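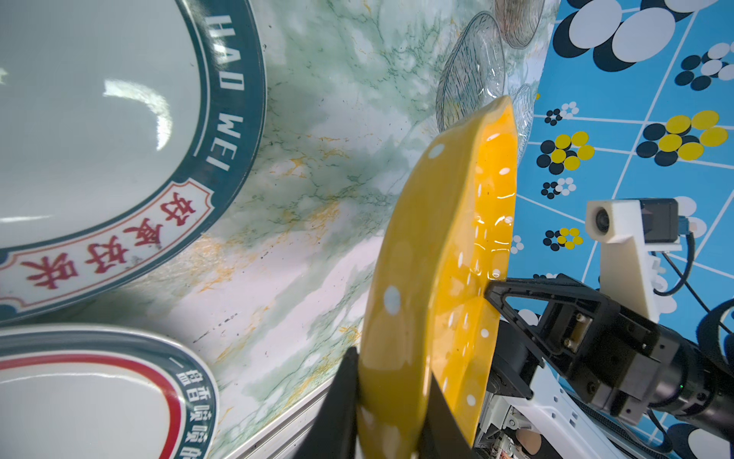 A polka-dot plate in the grip of one of the club's two arms.

By the time the second plate of the evening is up off the table, Rasha Hijazi has stopped talking in the middle of her own sentence. She has been telling me about the bus schedule, and why the club had to move its sessions to Saturdays, and then her eyes slide over to the bench and that is the end of the bus schedule.

"Sorry," she says, a good half minute later. "I always hold my breath for the glass ones, and then I hold it for the other ones too."

Hijazi teaches physics during the day, and for the rest of her waking hours (her husband's words, passed along cheerfully) she belongs to the Pivholm Robotics Club. It has 13 members this year, the youngest a freshman who joined because her older cousin had, and it is getting ready for the Flundero Challenge in November. Each team at Flundero picks one household chore and has a season to teach it to a pair of arms. Most teams go for something soft and forgiving, like folding towels or sorting socks. Pivholm picked the dishes.

It was the students' idea, and they argued for it over most of a pizza. A plate is thin and slick and it shines, and a shiny thing can look quite different to a camera when it is tipped even a little. A clear glass plate is worse, as far as the camera is concerned, for you mostly see the table through it. The students thought all of this sounded wonderful. Hijazi went home and looked through her own cupboards for anything she could bear to lose.

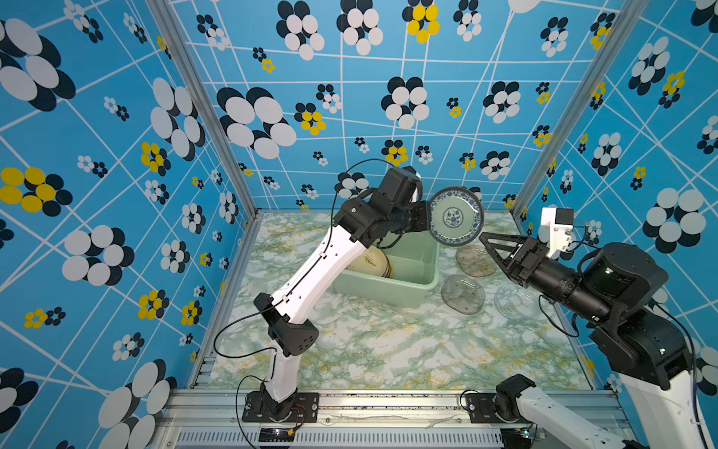
Two arms, one porcelain plate: the left gripper holds on while the right one waits, open.

The part everyone in the club talks about is the handover. One arm lifts a plate, the other has to come and meet it, and for a moment the two of them need to agree on where the thing is. The students call it "the handshake," and they have opinions about it the way other teenagers have opinions about sneakers. Should the second arm come in low or level? How wide should the fingers open? How long should the first arm hang on before letting go? I sat through a debate on that last question that outlasted my coffee, and I enjoyed every minute of it.

They practice, and they keep a log. The log is a spiral notebook with a coffee ring on the cover, and when I visited it had reached attempt 1,651. The goal by competition day is 3,000. Beside each number there is a check mark or a short remark in whatever pen was handy, and the remarks are a pleasure to read. "Too eager." "Fine but ugly." "Grabbed it like a sandwich." One page has only the word "Zerouali," the name of the team that beat them last season, underlined 4 times. 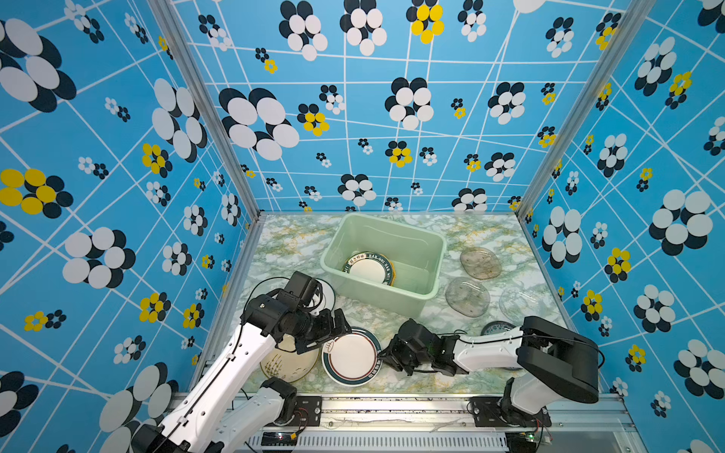
The dishes themselves don't match, and that is how the club likes it. A robot that only ever meets one kind of plate gets very good at one kind of plate, Hijazi explains, and the judges at Flundero bring their own. So the students collect patterns. They want dark rims and pale rims, leaves and lettering, heavy ones and see-through ones, and they have become surprisingly fussy shoppers — I was shown a photo of a gravy boat that had been voted down on the grounds of showing off.

Money is the usual worry. Drovton, a small machine shop across the river, helps with metal parts and lets the students use its drill press after hours, and a spring bake sale took care of the entry fee. Travel to the finals is still an open question, and Hijazi has a second bake sale penciled in, with her own date cookies at the top of the list.

Around eight the parents start to turn up in the parking lot, headlights on, and one after another the backpacks get zipped. Two of the students ask for one more try. Hijazi looks at the clock, then at the notebook, and goes to find them a pen.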